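Three weeks of teaching by hand

I have now done three weeks of demonstrations at Kevanden and people keep asking me what the job is, so I am writing it down once and will send them the link.

The short version is that I hold a gripper and do a small household task with it, many times over. The gripper is the same sort of thing that will later go on the end of a robot arm, only with a handle for a person. A camera on it records what the fingers are doing, and there is another camera on my head. Later the recordings are used to train the arm. I don't see much of that part. Lotte Van Beek does the training side and she tells us on Friday which of our recordings she has thrown out.

Before this I worked with remote control. That was at Hermans, where I sat in a chair and steered an arm on the other side of a window with two levers and a foot pedal. It was slow. Picking up a mug took me most of a minute on a bad day, and I could never feel how hard I was squeezing. The good thing about it was that whatever I did, the arm could do as well, as it was the arm doing it. With a hand-held gripper you can easily make a movement that no arm on a stand could follow. I twist my wrist under the edge of the table, or I take a step to the side, and the recording is useless. Jelle Vermeulen, who trained me, made me do the first day with my elbow held against my ribs. I thought this was excessive but I still do it when I get tired.

The task this month is a cup. You pick it up, you move it to a marked spot, you put it down and you back away. We were asked for 200 good ones each. I handed in 589 recordings in total over the three weeks, which sounds like plenty, but the first 100 were nearly all rejected. I was too fast. My hands know what a cup is and they want to be done with it. Lotte showed me one on her screen where the fingers close before they have reached the handle, then open, then close again, all in under a second. A person watching would not notice. The training notices and learns to do the same silly double grab.

So now I go slowly and I try to do it in one movement. I also stop completely before I close the fingers. Jelle counts under his breath when he does this. I just breathe out.

The other thing I got wrong was my head. The head camera points where my forehead points, and I look with my eyes. For the whole first week I was glancing down at the cup with my chin up, and the head recordings are mostly wall. You have to nod at your work like a hen.

Both of these come from the grippers' own cameras.
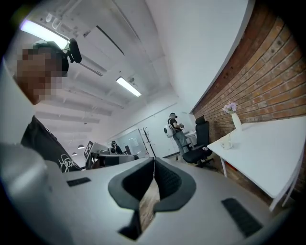
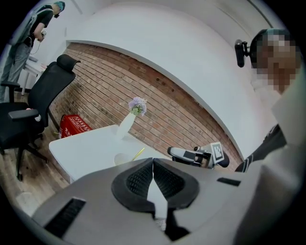 Moving things between recordings is the part I underestimated. If the cup starts in the same place each time, the arm learns the place and pays no attention to the cup. We have a list from Zolier, who wrote the recording software, that tells us how to vary it, and I follow the list in the morning and make up my own after lunch. The vase with the flowers shares the white table with the cup, and I have come to like it as an obstacle, because going past a tall thing makes you choose a side and stick to it. My worst recordings are the ones where I changed my mind halfway. Before each session I also check the square marker, as the software works out where the gripper is from it. I once did a full hour with my thumb over the marker. Lotte kept three recordings out of that hour and I suspect she was being kind.

My forearm hurts less than it did. The old Ekora gripper was heavier at the front and by four o'clock I was resting it on the table between goes. With the one I have now I got to 103 in a day, and most of those were accepted.

Next month we go on to cutlery, which Jelle says is worse. Forks lie flat and the fingers have to come in almost level with the table. I tried a few at the end of the day with a teaspoon from the kitchen and dropped it every time. If anyone reading this has done thin objects with soft fingers, please write to me, the address is on the contact page.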